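Unit 2: The parts of the hand
Anatomy for Drawing, handout for October. Instructor: Urmas Lūse

Each finger has three bones. The thumb has two. The bone nearest the palm is the longest, and each one after it is shorter. Beginners tend to draw all three the same length.

The fingertips do not line up. Join them with a light curve before you draw any finger.
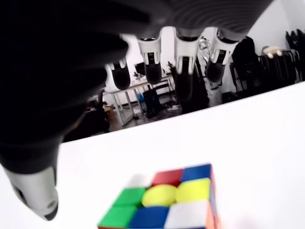 Fig. 1. Mechanical hand, four fingers pointing down.

The knuckles sit on a curve too - a flatter one. On the palm side the fingers look shorter, as the webbing starts well past the knuckle.

The thumb faces a different way from the fingers. Draw it last, and let it overlap them where it needs to.
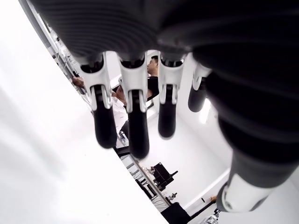 Fig. 2. Hand from beneath the palm. The thumb overlaps the fourth finger.

For next time: 46 quick sketches of your own hand, 2 minutes at most for each. Use cheap paper and bring all of them.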